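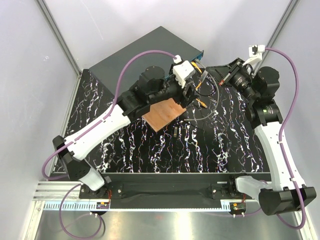 The two arms on the marble-pattern top, with a board, a box and the cable parts between the grippers.

Gristent gripper on two small arms: my review after 200 hours

I bought a pair of Gristent grippers in September, one for each arm of my bench setup, and I have now used them for 200 hours of work. I count only hours when the arms were moving, so the calendar time is longer. Before that I had the Ortner gripper on both sides for more than a year. I will compare the two where I can, and I will try to be fair with Ortner, which served me well.

What I do with the arms is mostly handling of small cables and connectors. I teleoperate, I record, then I train a policy and see how badly it plays back. It is not heavy work, but it is difficult for a gripper. A connector is hard and small, a cable is soft and goes where it wants, and often the two are attached to each other. If you only move cubes from one place to another you can stop reading, almost any gripper will do it.

Mounting

The Gristent comes with an adapter plate and 13 screws of three different lengths. The manual shows them in one drawing only and the lengths are not written beside them. I put two long ones in the wrong place on the first arm and had to take everything apart. On the second arm it went quickly. Ketsara Chuensuk, who works at the next bench, mounted hers without the manual and had no trouble, so maybe it is only me.

The camera bracket is good. It is white, it stands up over the wrist, and it holds the small camera module high enough that the fingers do not cover the middle of the view when they are closed. With the Ortner I had to print my own bracket, and I printed it four times. One complaint: the cable plug sits on the outside of the bracket, and on my left arm it touched the side wall when I rotated the wrist too far. I have put a limit in software and now it is fine.

Cable routing

Please take time for this part. I use a soft purple cable and tie it to the long link with white ties, and I leave a big arch at the wrist and a big open loop below the elbow. My first arch was too short. The cable became tight when the wrist turned fully, the camera lost connection, and I lost an afternoon of recordings. The loops look untidy but I would not make them smaller again.

The fingers

The fingers are broad and they get narrower toward the tip. The wide part gives a calm hold on a flat thing, for example the edge of a wooden board, and the tip can go in between cables. The Ortner fingers have the same width everywhere, and with them I always pushed the neighbor cable away when I wanted to take the one beside it.

Picking a small yellow connector from the black table is the test I care about most. I did 2000 attempts with each gripper, with the same policy structure and newly recorded data for each one. The Gristent failed 200 times and the Ortner failed about twice as often. I do not want to say that all of this difference comes from the fingers. I was also a better operator by the time I recorded the second set, and Roscoe Wojcik, who read my draft, told me to write this clearly. So I write it clearly.

Thin black cable is still a problem. On a black surface my cameras find it badly, and the tip of the finger slides over it if I come in too flat. I come in steeper now and it helps, but I would like a softer pad. Brikcombe sells one that should fit. I have ordered it and it has not arrived.

Force and noise

The closing force can be set in steps. The lowest step is gentle enough for a connector and too weak for a board, so for tasks with both I change it during the task. This takes a moment, and you can see the arm wait. The Ortner changes force without stopping. For me it is the biggest point against the Gristent.

It is quiet. There is a small click when the fingers are fully open, and Noémie Cordier thought it was a fault when she tried it. The support people at Gristent answered that it is normal.

The table surface

A short remark, as I was asked about it when I showed the setup. I work on a glossy black top with a white marble pattern. It is a hard surface for vision, with reflections and lines that can look like cables. I keep it on purpose. If the policy works there, it usually works on the plain gray mat too. For your first tests with a new gripper I would use the mat.

Wear

After 200 hours the pads on the left gripper are a little shiny at the tips and the right ones less, as my left arm does most of the picking. There is no play in the joint that I can feel. Gristent says to change the pads at 3000 cycles, and I am far over this number. I changed one pair to compare and could not measure a difference in the results.

Would I buy it again

Yes, for cables and small parts. If your task needs many changes of force, stay with the Ortner or wait for the next firmware, which is promised but has no date. I would also ask for the longer camera cable when you order. The standard one is enough only if you route it very straight.

My rating: 4 out of 5.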